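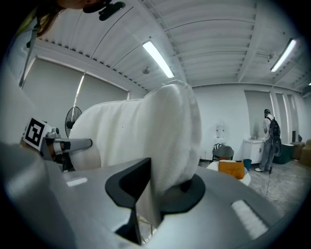 Tiltis – Wohnen, Werkeln, Wegräumen
Eingestellt an einem Sonntag im Juni | Rubrik: Sitzen & Polstern | 15 Kommentare

Weiß. Ich habe mich tatsächlich für Weiß entschieden, und zwar gleich mehrfach. Wer hier schon länger mitliest, weiß, dass ich vor zwei Jahren hoch und heilig geschworen habe, nie wieder etwas Helles zum Draufsitzen zu kaufen (die Sache mit dem Johannisbeersaft, ihr erinnert euch). Tja. Und dann kam der neue Raum.

Der hat nämlich eine weiße Rippendecke, helle Rollos und Leuchtstoffröhren, die wirklich jede Ecke ausleuchten. Gemütlich ist anders! Mein erster Gedanke war, mit dunklen Polstern dagegenzuhalten. Zwei Probestühle in Anthrazit hatte ich schon bestellt, und die sahen dort aus wie vergessene Koffer. Also zurück damit, Rücksendeschein gesucht, Rücksendeschein nicht gefunden, eine halbe Stunde in der Hotline gehangen.

Jetzt ist alles weich und hell geworden. Das weiße Flauschige mochte ich sofort, ich streiche jedes Mal drüber, wenn ich vorbeikomme. Samtig, ein bisschen faltig, völlig unpraktisch. Zum Ausgleich steht weiter hinten der schwarze Ventilator, der in nichts hineinpasst, aber im Sommer unverzichtbar ist. Den gebe ich nicht her, egal was die Farbpalette sagt. Und der Wasserspender bleibt auch, wo er ist – wer bei 30 Grad Möbel rückt, will nicht erst zwei Treppen runter.

Mein Liebling sind aber die Sitze mit dem runden, goldgelben Gestell. Bei Bistell hießen sie im Katalog "Monti", 132 Euro das Stück, und ich bin drei Wochen lang um diese Seite herumgeschlichen. Gold! Ich! Aber auf den grauen Marmorfliesen mit den weißen Adern macht sich das so schön, dass ich es kein bisschen bereue. Die Polster sind rundlich und dick, da sitzt man auch nach dem zweiten Kaffee noch gern. Sehr niedrige Lehnen mag ich übrigens nicht, aber das ist ein anderes Thema und bekommt irgendwann einen eigenen Beitrag.

Was noch gar nicht fertig ist: der Boden drumherum. Kabel, Kabel, Kabel. Weiße, schwarze, eine Steckerleiste, und dazu das Zeug, das sich beim Räumen eben so ansammelt, vom Karton bis zu dem orange-gelben Stück Stoff, das seit Tagen über dem Hocker hängt. Ich schiebe das vor mir her, ich gebe es zu.
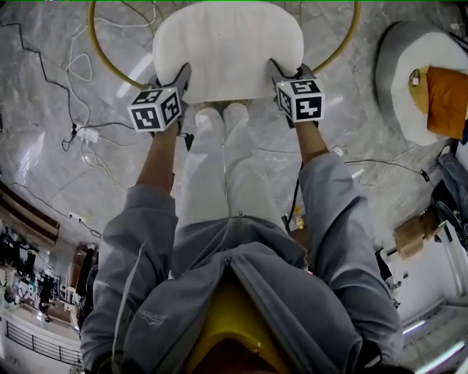
Und wie bleibt das jetzt sauber?

Die Frage kam nach dem letzten Beitrag am häufigsten. Ich mache es so: einmal die Woche mit der weichen Bürste absaugen, immer von der Mitte zum Rand. Flecken sofort mit einem feuchten Tuch abtupfen, auf keinen Fall reiben. Für die hartnäckigen Fälle habe ich mir den Polsterschaum von Pernedix geholt. Der riecht nach Hallenbad, aber bei offenem Fenster geht es, und auf einem Probestück Stoff war die Tinte nach dem zweiten Durchgang weg. Testet so etwas bitte vorher an einer Stelle, die man nicht sieht.

Das Metall wische ich trocken ab, am liebsten mit einem alten Brillenputztuch. Auf Gold sieht man leider jeden Finger.

Bei den Kabeln bin ich für Tipps dankbar! Kabelkanal an der Wand entlang oder doch eine Box für die Leiste? Klettbänder habe ich schon in der Schublade liegen, die kommen nächste Woche dran. Schreibt mir gern in die Kommentare, was bei euch hält und was nach einem Monat wieder abfällt.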